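### 3.2 What sellers say about wear

I should own up to a bias first. I've bought second-hand silver for years, mostly brooches and the odd bangle, and I came to this part of the study with firm opinions about which sellers I'd trust. So I asked Huguette Aubert to read all the listings again without seeing my notes, and where we disagreed we sat down with a pot of tea and argued it out.

We had 288 listings to work from, all for pre-owned silver jewellery, saved from the Milgate and Ollier selling sites over one September. I threw out anything sold by weight as scrap, and anything where the text was just a title and a price. Rings were a headache because people list the same ring over and over with a new size guess, and I kept only the earliest version of each.

For each listing we marked every word that told the buyer about the state of the piece. Some were easy (dent, scratch, bent pin). Others gave us real trouble! "Patina" is the worst of the lot. One seller means the dark finish the maker put into the low parts on purpose, another means plain tarnish, and a third seems to think it's a polite word for dirt. In the end we gave it its own code and left it out of the damage score, and I still think that was the right call, though Huguette would have split it in two.

We also noted where in the text the wear was mentioned. Sellers on Ollier tended to put it near the top, straight after the measurements. On Milgate it was usually tucked in at the end, next to the postage – sometimes after the returns policy, where I doubt many buyers ever get to.

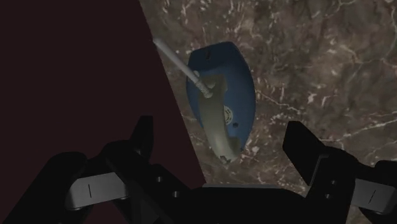

**Figure 2.** Simulated view of a blue clothes iron on a brown marble-patterned surface, with a black gripper below it.

Maker's marks were a separate job, and Amanuel Worku did nearly all of it. He sorted them into full marks, part marks and "marked but I can't read it", which is a phrase sellers really do use, and more often than I'd expected. Of the 24 listings in that last group, 19 still named a maker in the title. I don't want to call that dishonest. Plenty of people inherit a box of jewellery along with a family story about where it came from, and the story goes into the title along with everything else. Still, it does mean that a buyer searching for Derna or Huanca pieces will be shown quite a few that may be neither.

"Sold as is" turned up all over the place, so we looked at what came with it. I'd always read it as a warning – a way of saying there's something wrong and you're on your own. That didn't hold up very well. Many of the listings that used it gave long, careful accounts of every small knock, and a fair few of the ones that left it out said nothing about wear at all. I've changed how I shop as a result, for what it's worth.

Prices are dealt with in Section 4, where we use the damage score as it stands here, with "patina" still left out.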